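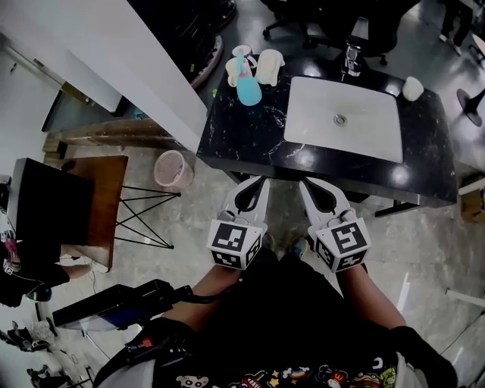
Hand-held grippers at the Kudthorpe open day. Photo: Badawi workshop

The Badawi workshop in Kudthorpe opened its doors on 20th January, and most of the morning went to comparing grippers. We were given 10 minutes each with the white hand-held pair, one for each hand, at the black counter with the sink. The curved fingers have black pads on the inside, and each gripper carries a cube printed with marker patterns for tracking.

My first try was a light-blue spray bottle. The fingers closed on it well enough, but my wrists wanted to turn the wrong way. Mugs were easier – I got used to them in two or three tries.

After that we moved on to the Bilo and Dakden arms in the next room. The Bilo is slower and quieter. The Dakden opens to 135 mm, which helps with boxes, but its controller took a while to start. I would pick the Bilo for small parts.

Entry was free, and there is parking for 40 cars behind the building. The next open day is in June. Book early if you want time with the hand-held pair.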